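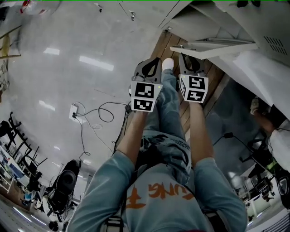
## Refinishing a Softwood Plank Floor with Hardwax Oil

These steps cover a single room of pine or spruce boards, previously varnished, with no more than light cupping. They do not cover engineered flooring with a thin wear layer, which should be abraded by hand only.

### Materials

- Drum sander and edge sander (rental)
- Abrasives in 40, 60 and 100 grit
- Duvance hardwax oil, matte
- Skelus filler resin, or any solvent-based equivalent
- White and red buffing pads
- Lint-free cotton cloths
- Nail set and hammer

### 1. Prepare the boards

Remove the baseboards if they come off cleanly. Set every nail head 1/8 inch below the surface. Go over the floor twice, the second time with a flashlight held low; a single raised head will tear a sanding belt.

Refasten loose boards with trim-head screws into the joists. Glue alone does not hold in softwood that moves with the seasons.

### 2. Sand

1. Start with 40 grit, running the drum with the grain. If the boards are cupped, make the first pass at a slight diagonal.
2. Lower the drum only while the machine is moving, and lift it before you stop.
3. Run the edger to the same grit before moving up.
4. Vacuum, then repeat with 60 grit.
5. Mix the filler with fine dust from the 60-grit pass and fill gaps and nail holes. Let it cure.
6. Finish with 100 grit.

Do not go finer. Softwood sanded past 100 starts to burnish and takes the oil unevenly – the dense latewood bands suffer most.

Empty the dust bag outdoors into a metal container with a lid. Old varnish dust can self-heat.

### 3. Apply the oil

Keep the room near 65 °F. Stir the can from the bottom, as the matting agent settles. Work two or three boards at a time along their full length, spread the oil thinly with a white pad, and wipe off the excess within 15 minutes. Allow the first coat to dry overnight, buff lightly with a red pad, vacuum, and apply the second coat the same way.

Lay used cloths flat outside to dry, or submerge them in water. Do not ball them up.

### 4. Curing

Light foot traffic in socks is fine after 24 hours. Rugs and furniture should wait two weeks, and wet mopping four.

### Revision notes

Grit sequence corrected by Tumelo Visser in December. The earlier version ended at 120.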